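Narlow cup and saucer set: the green one won me over
Posted November 12, 2021

I've been drinking my morning coffee out of the Narlow set by Prarnira since July, and I like it enough that I finally sat down to write this.

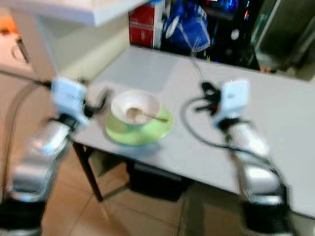

The cup

It's plain white with a wide round rim, and I mean wide! If you're used to a tall mug this takes a few days. Coffee cools faster in it (I drink mine quickly anyway, so no complaint from me) and there's plenty of room for foam if you make milk drinks. Cleaning is easy too, because a whole hand fits inside with the sponge. Mine has been through the dishwasher 167 times, and yes, I kept a tally on the fridge for this review. No chips, no gray scratches from the spoon.

The saucer

Okay, this is the part I love. It's a bright lime green, so much louder than the rest of my kitchen, and it looks fantastic on a white table. I almost went for the blue one and I'm so glad I didn't. It's also properly bigger than the cup, so a cookie fits on the side without sliding under. My old Peltik saucers were so skimpy that any drip went straight onto the table.

One small gripe: the ring in the middle that holds the cup is shallow. Carry it up a flight of stairs and you'll hear some rattling.

The spoon

Sold separately, from Salian. Slim, with a gold-toned handle, and long enough to stick out past the rim when you leave it in the cup, so you're never fishing around for it. I was worried the color would wear off the handle and so far it hasn't. I wash it by hand, though, just to be safe.

Price and where I'd take a point off

I paid $9 for the spoon on its own, a bit steep for one spoon, but it's the nicest one in the drawer. The cup and saucer only come as a pair, and I'd really like to be able to buy spare saucers. If Prarnira ever sells the green by itself I'm getting four more and using them for toast.

Would I buy the set again? Yes, same color, and probably a second one for when my sister visits and steals mine.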